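Search this site
Enter keywords

Reading time: 4 minutes

Plusley Neighbours' Club: progress report to the Foulkes Fund

Period covered: the first six months of the grant
Prepared by: Mareike Albers, club secretary

Background

The Foulkes Fund awarded the club £1,000 towards our work with older residents and families in Plusley and the Ostura estate. The grant was for three things: a monthly lunch, a small repair and lending scheme, and travel costs for members who help at both. We agreed to report at the halfway point and again at the end.

The club has been running since before the estate was built and is paid for mostly by subscriptions and the summer fair. We had 29 members when the grant began. Four have joined since then and one has moved away.

Monthly lunch

We have held five lunches out of a planned six. The one we missed was in the month when the hall had no heating, and we decided against moving it at short notice. We will put on an extra one before the end of the grant so that the total is still twelve.

The hall seats 20 comfortably at the long tables and we have been full at the last three. We now take names by telephone up to noon the day before. People on the waiting list are offered the first places the following month. This was a suggestion from one of the guests and it has stopped the queue at the door.

Food has cost less than we budgeted. The greengrocer gives us a discount, and two members bring vegetables from their allotments when they have them. We expect the cost to go up over the winter when there is less to pick. Meals are kept simple: soup, something hot, and a pudding. We tried a cold lunch once in the warm weather and most guests said they would sooner have the usual.

Several guests asked if the lunch could start at 12.30 instead of 1 o'clock so they could catch the earlier bus back to Ostura. We made the change in September and have kept to it.

Repair and lending scheme

This part was slow to start. Our first notice went out in the parish newsletter with the wrong telephone number on it, and we did not find out for three weeks. A corrected notice went into the next issue and we also put cards up in the library and the surgery.

Since then it has been steady. People bring in lamps, radios, garden tools and small kitchen appliances on the first Saturday morning session or hand them in at the lunch. Electrical items are checked by a member who is a retired electrician before they go back to anyone. If something cannot be made safe we say so and offer to take it to the tip.

Lending has turned out to be the more popular half. The carpet cleaner is booked most weekends and the folding tables go out for birthday parties. We bought a label printer and a ledger, and each item now has a number. Borrowers sign for what they take and there is no charge, though many leave something in the tin.

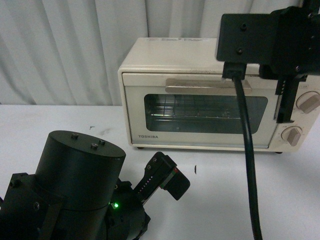 Travel costs

We set aside £300 for travel. Just under half has been spent, nearly all of it on fuel for the two drivers who bring guests in from Ostura. Drivers fill in a mileage sheet and are paid at the end of each month. Two of our helpers use the bus and claim their fares in the same way.

We had hoped for a third driver. One member has offered but is waiting for her insurer to confirm that she is covered. Until then the two existing drivers each make a double trip, so the first guests arrive a good while before the meal. We put the urn on early for them and someone sets out the dominoes.

Working with other groups

Dusto, the youth group which uses the hall in the evenings, helped us to clear the store cupboard over the summer. In return we lend them the folding tables. Four of their older members have also served at lunches during the school holidays, and we would like to make this a regular arrangement.

We were asked to join the town's winter collection for warm coats. Members agreed to this at the last general meeting. It does not use any grant money and is mentioned only for completeness.

Problems and changes

The main difficulty is storage. The cupboard is full again and some lending items are being kept in members' garages, so collecting them takes a telephone call and sometimes two. We have asked the hall for the use of the space under the stage and expect an answer next month.

We would also like the Fund's permission to move the saving on food into the repair scheme, to pay for fuses, plugs, flex and glue. The total budget would stay the same.

Plans for the second half

The remaining lunches are booked with the hall. The extra one will be held in the new year. We will run a short session on wiring a plug for anyone who wants it, and print a list of items for loan so that people without the internet can see what we have.

Receipts and mileage sheets for the period are attached. Please send any questions to Mareike Albers at the club's usual address.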